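Chapter 4
Where Things Are: Pose, Frames, and Trust

Most people come to this chapter wanting to get to grasping, and I understand the impatience, because I had it too. But a planner can only be as good as the numbers it is handed, and the first of those numbers is the pose: where an object sits, and which way it is turned. We'll spend the whole chapter on how software gets hold of that, using a bench with a few printed shapes, square markers stuck on them, and one arm.
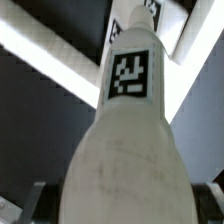
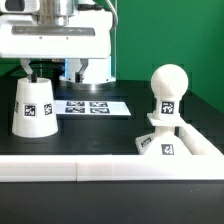
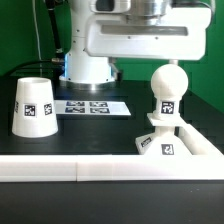 The same white markers-and-plastic bench, first from the wrist and then twice from a fixed camera.

Igor Kwiatkowski read a draft of these pages and wrote back that he would have started with the calibration, and let the markers wait, because in his experience students who meet the markers first come away believing that the marker is the object. He had lost most of a September to that belief, he said, chasing a grasp that missed by the same 12 millimeters every time, and the trouble was one offset typed into the wrong file.

I thought about that letter for a good while (Igor writes long letters, and they are worth it), and in the end I kept my order but took his warning to heart. So please hold on to it as you read. A marker has its own little set of axes, with its origin in the middle of the square. The object has another set, wherever the person who drew it decided to put them. Between the two is a fixed transform that somebody has to measure or work out from the drawing, and if that somebody is careless, every later step will be wrong in a very steady and believable way.

Now think about the cameras. A fixed camera sees the marker in its own coordinates, and to be of any use to the arm that reading has to be carried over into the coordinates of the arm's base. One transform does it, and it stays good as long as the camera and the base both stay put. A camera at the wrist is different. It moves whenever the arm moves, so its readings have to pass through the joint angles as they were at the moment the picture was taken, and I do mean that moment, even if the message shows up a little later. We'll come back to time stamps in Section 4.3, with a worked case in which a delay of 27 milliseconds is enough to spoil a perfectly nice approach.

Then there is the question of what to do when a marker is seen at a steep angle. On a cup with sloping sides this comes up constantly: one marker faces the camera and its neighbor has already started to turn away around the curve. The detector may still read the neighbor's pattern without any fuss, and yet the angle it gives you can jump from one reading to the next. Our small pose tracker, Mimik, which you will build up piece by piece in the exercises, keeps the last 10 readings for each marker and gives the steep ones less say in the answer. It's a simple rule and you may well come up with a better one. Gemma Haworth did when she taught from these notes, and her version is the one in Section 4.5.

Markers on a flat sheet are a kinder case. All of them share one plane, so they can be solved together, and a bad corner on one is held in check by the corners of the rest. We'll start there, with paper on a table, before we let anything stand up or slope. Have your notes on rotation matrices from Chapter 2 within reach, and don't be shy about going back to them. I still do.

Related sections
2.6 Rotations without tears
3.4 Reading joint angles on time
4.3 Time stamps and late messages
4.5 Weighting poor readings
5.1 From pose to grasp
Appendix C: Setting up Mimik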